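Liên Võ
Okay, a thread about the dumbest thing I care about right now, which is where pencils and makeup brushes are supposed to live when they have to share one table.

Background for anyone new: I draw and I do faces, and both of those happen at the same table. For years the storage system was one coffee mug. Everything went in the mug. Pencils, brushes, a nail file, a chopstick I used for mixing things, all of it, pointy end up or down depending on my mood.

The trouble with the mug is the graphite. You put a pencil in tip down, it leaves a little gray dust at the bottom, then a brush goes in on top of it, and the next morning you're patting gray onto your cheekbone. I did this on the way to a cousin's engagement lunch. I look slightly haunted in every group photo.

So I went looking for something with dividers! I very nearly bought the big Jotham vanity tower, the one with the drawers and the spinning base. It was $118. I had it in my cart for most of October and kept visiting it like a pet at a shelter.

Then Châu Bùi came over, looked at my cart, and asked how many brushes I use on a normal morning. Two. I use two. I closed the tab.

What I ended up with is a clear plastic box with compartments, $22 from the Wornadar shop near the bus station. No drawers, no spinning. You can see straight through it, and I was worried that would look messy, but I like being able to tell what's in there without picking things up. 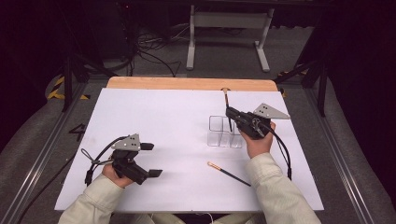
My first rule, and I've gone back and forth on this, is pencils tip up. I know there are people who feel strongly the other way. My aunt stores hers tip down so that "the lead doesn't dry out," and I've decided to let her have that one.

Tip up means I can see which one needs sharpening before I pull it out. It also means I stab my palm maybe once a week reaching for something behind it, so, you know, pros and cons.

Second rule: only pencils I'm using this month get to be in the box. The rest go in the flat tin in the drawer. I used to keep the stubs out too, for sentimental reasons, and a stub in a tall organizer just drops to the bottom and lives there. You end up turning the whole thing upside down over the bed to get it back.

If you're shopping for one of these, please measure your shortest brush and your longest brush before you go. I measured nothing. I held my hand up in the store and thought, yeah, brush sized. I got lucky, but I've been unlucky with that method plenty of times (see: the spice rack, the shower shelf, the second shower shelf).

Also look at how the inside is split up. A lot of them are cut into equal little squares like an ice tray, and a fat powder brush will not share a little square with anybody. You want walls at different heights or at least one roomier spot.

And get one with a dip in the front wall if you can find it. It makes a way bigger difference than I expected. Short things go behind the low part and you can get two fingers in there. With my old tall jar I was always doing that thing where you tip it and hope.

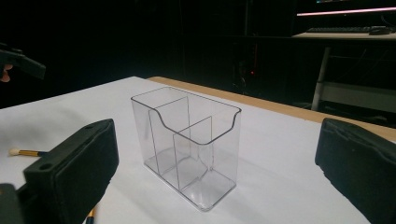
Okay, cleaning. Clear plastic shows everything, there's no getting around it. Powder, fingerprints, that one smear of cream blush that I swear reproduces at night. I wash mine with dish soap and lukewarm water and dry it with a T-shirt. Paper towels put tiny scratches on the last clear thing I owned and it went cloudy in a couple of months.

Don't put it in the dishwasher. I know you want to. I put a Tuto lipstick stand in the dishwasher once and it came out shaped like a potato chip.

Wash the brushes on the same day you wash the box or there's no point. I ignored this for a long time. Clean box, dusty brushes, and by dinner it looks exactly like it did before you started.

And for the love of everything, let the brushes dry lying flat. Not standing up in the box. If water runs down into the metal part it loosens the glue, and then one morning the head comes off in your hand while you're half done and late. I lost my favorite blending brush that way. The handle is still fine. I use it to poke holes in potting soil.

Somebody is going to ask which brushes I kept out, so: a fluffy one for powder and a second one for pretty much everything else. The others are rolled up in a cloth in the same drawer as the pencil tin. I go get them when I'm doing someone else's face, and if I forget they exist for half a year, that tells me something.

I should say I'm not a minimalist at all. You should see the shelf above the stove. I just got tired of digging every single morning before I'd had coffee.

The sorting itself took me 33 minutes, and most of that was testing pens on the back of an envelope. I don't even know why the pens were in there. They've been moved to the kitchen, where they will be lost again in their own time.

Oh, and the surface! The table I use is light wood and it was getting gray smudges in the grain that no cleaner would lift, so now I work on white over the top. You see every speck on white, which sounds worse but it means you wipe it. On the wood I just pretended.

White is also very good for finding things. A black pencil on a dark desk is basically gone. I once bought a new pencil while the old one was lying right in front of me next to the lamp.

My actual routine now, if anybody wants to copy it: everything comes out and gets laid down on the table. Box gets a wipe. Pencils go back first, as they're skinny and they stand wherever you tell them. Brushes go last, handle down, so nothing squashes the fluffy part.

If you do brushes first, the fluffy one puffs out over the next compartment and you end up threading a pencil past it, and then you have graphite on the bristles and we're back at the engagement lunch.

I keep the box toward the back of the table so my elbow can't reach it. I have knocked over every container I've ever owned, including a full one of setting powder, which is a smell and a texture I still find in the rug.

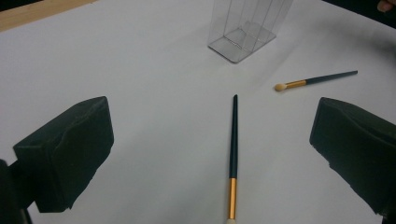

Châu Bùi replied that she'd split the whole thing up and give the brushes their own box, by the mirror, since pencil shavings travel no matter how many walls you put between them.

Okay, and she's kind of right?? I hate that. I do sharpen at the table. I have one of those little metal sharpeners with no lid, and the shavings go where they want.

But I don't have space by the mirror. The mirror is propped on the windowsill, and the windowsill belongs to the basil. So for now it's one box, and I've started sharpening over the trash can like a grown-up. I've managed it four mornings out of, let's say, more than four.

A few of you asked in my messages about putting something at the bottom to keep things from sliding. I tried a folded cotton pad in one compartment. It works great for the pencils. For brushes it just collects powder and turns into a sad little biscuit, so I took it out of that side.

Someone else suggested filling it with beads, like they do in the store displays. It's pretty! I did that in college. Then I tipped it over (see above re: elbow) and I was stepping on beads until I moved out. So, no beads in this house.

For people with little kids, my sister keeps hers in a Lưu bread bin with a lid. It looks ridiculous and it's the smartest setup in the family. Toddlers don't care about a bread bin. They care very much about a see-through box full of sticks.

Labels: I made some. I made tiny ones with washi tape, PENCILS and FACE, and they peeled off the first time I washed the box. I haven't redone them. A pencil looks like a pencil.

What I still haven't solved is the eyeliner. It's a pencil. It is also makeup. It has been on both sides of the divider this week and it looked wrong both times. If it goes with the drawing pencils I will absolutely shade a nose with it, and if it goes with the brushes it sinks down and I can't find it.

Right now it's in my jacket pocket. I'm taking suggestions on that one, and also on a sharpener with a lid that isn't shaped like an animal. Going to go water the basil.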